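Ok so thread time. Foam shape sorters. I have been putting this off since forever

The short version is I think the big blue ones are better than the wood ones and I will fight about it. Long version below

First the one I keep going back to 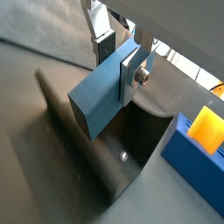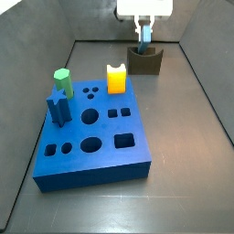
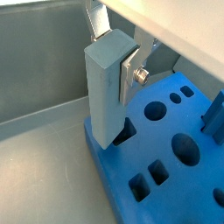
**Venkatesh Pisharody**

1/ Second pic is the one to look at for the holes. Three little round ones in a triangle at the back, two small squares next to each other, one big circle in the middle. Then the front row, with the long oval and the bigger rectangle

2/ Blue star on a blue block. Why. You find it by the shading on the ridges. My niece walked right past hers for 14 minutes last week, it was standing up in the sorter the whole time

3/ The green one, tho. Great piece. Top looks like an octagon from up there so of course everybody wants to call it a stop sign. Green stop sign. fine

4/ And the yellow one with the scoop out of the top! Saddle? Bridge? Hernán says tooth. We are going with saddle

5/ People asked what to buy. I've got a Pakmont at home and a Brullo at my sister's. Pakmont foam is stiffer, Brullo is squishier, kids chew both. That's the review

6/ Storage. Keep a box right next to the sorter, open top, no lid. Lids get lost in a day. Mine is a shoebox with 58 other things in it and I don't recomend that part

7/ Black box = small parts vanish in it. Light color if you have the choice

8/ Cleaning, someone DMed. Dish soap, warm water, old toothbrush for the little round holes. Squeeze don't wring. Stand the pieces on end on a towel overnight. Do NOT put them in the dryer, Mei did, RIP to the oval

9/ Order I'd hand them over in: circle first, the big one. Then rectangle. Then squares. Star goes last because rotating it is a whole thing and somebody will cry (me)

10/ Small holes are harder than they look. The hole is tiny, the piece is tiny, your hand covers both. Let them look from the side

11/ If a piece gets too tight to pull back out, push the middle of the block down with your other palm and wiggle. Dont yank the corner, foam tears at the corners every time

12/ Lost pieces: cut one from a kneeling pad. Trace the hole, cut it a hair smaller. Dušan made a whole set this way, ugly as anything, works great

13/ wood sorter people I see you typing. They're loud. I live upstairs from someone

14/ ok dinner's burning, will do the stacking cups one in May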